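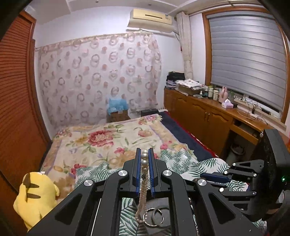 One student wrote back after the last session that a petition should count if enough people plainly meant to sign it, and that throwing out a name over a missing zip code is a way of keeping questions off the ballot. Keep that objection in mind while reading these notes. Courts have split over it for a long time, and the case at the end turns on it.

Unit 6: Local petitions and the ballot

Terms

Initiative: voters propose a new ordinance and ask that it be put to a vote.
Referendum: voters ask for a vote on an ordinance the council has already passed.
Recall: voters ask for a vote on removing an officeholder before the term ends.

The words are used loosely in the news. A bond question that the council itself sends to the voters is often called a referendum too, but no petition is involved. In this course, use "referral" for those.

Where the power comes from

Not every city has all of these. Some state constitutions give the initiative to city voters directly. Others leave it to statute, or to the city charter. When you read a local case, find the source first. If the power is in the charter, the charter usually sets the deadlines as well, and the council may not be able to change them by ordinary vote.

Legislative and administrative acts

Most states let voters petition only on legislative acts. A general zoning code is legislative. A permit for one building under that code is usually administrative. Rezoning a single parcel falls in between, and states disagree. The test most often quoted asks whether the act makes a new policy or carries out one already made. It is easier to state than to apply.

Stages of a referendum petition

1. The ordinance is passed and published. The clock starts on publication in some places and on passage in others.
2. Sponsors file a notice and get the form of the petition approved.
3. Signatures are gathered. Each sheet carries a circulator's statement.
4. The clerk checks the signatures against the voter roll.
5. If the petition is sufficient, the ordinance is suspended and goes back to the council, which can repeal it or set an election.

Step 4 causes most of the lawsuits. The clerk's job is described as ministerial – the clerk compares and counts, and does not decide whether the proposal is wise or even lawful. In practice there are judgment calls over handwriting, old addresses and people who signed twice.

Strict and substantial compliance

Under strict compliance, a sheet that departs from the required form is out. Under substantial compliance, the court asks whether the defect defeats the purpose of the rule. A missing circulator's statement is often fatal under both, while a misspelled street name is usually forgiven under the second.

Problem for discussion

The Craddock council passes an ordinance leasing a public lot to a developer, Zastton, for 30 years. The charter allows 30 days from publication to file a referendum petition. Sponsors file on the last day, a Saturday, by leaving the sheets in the drop slot at city hall. The clerk stamps them on Monday. After checking, the petition is over the requirement by 177 names, but 2 sheets lack the circulator's date. If both go, the petition falls short.

Write one page on each of these:

Was the petition filed on time?
Is the lease a legislative act?
Should the undated sheets count, and under which standard?

Reading for next time: the Skistthorpe and Bindusora charters, petition sections only. Compare who pays for the election when one has to be called outside the regular date.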